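23 Sep 2020

**Nurnell parts swap is back, and I came home with more than I sold**

I'd been looking forward to this since April, when the spring one got called off, so yes, I was at the door early with my box of old memory sticks and a coffee going cold. The Nurnell swap ran in the back room at Drandow again, 32 tables this time, and entry was still 2 dollars (cash only, bring small bills!).

Most of what I saw changing hands was processors and memory. People want to keep an older desktop going another year and don't care to pay store prices for it. I sold nearly all my sticks before lunch and then spent the money two tables over, which my wife predicted. I also spent way too long at the sorting bench, where loose parts sit in gray holders so you can get a good look at them before you buy. 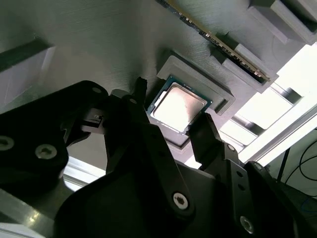 Ingeborg Ortner wishes more sellers would bother with holders, and told me she's given up on buying any chip that comes rattling around in a sandwich bag. She'd like to see static bags handed out at the door too. I'm with her on that, having lost a perfectly good processor to a coat pocket once.

The raffle brought in 2538 dollars for the Reddy repair bench, enough to keep it open evenings through the winter. Top prize was a Tukuvero case, still sealed, and no, I didn't win it. Leftover parts are at the Drandow front desk if you want to dig through them.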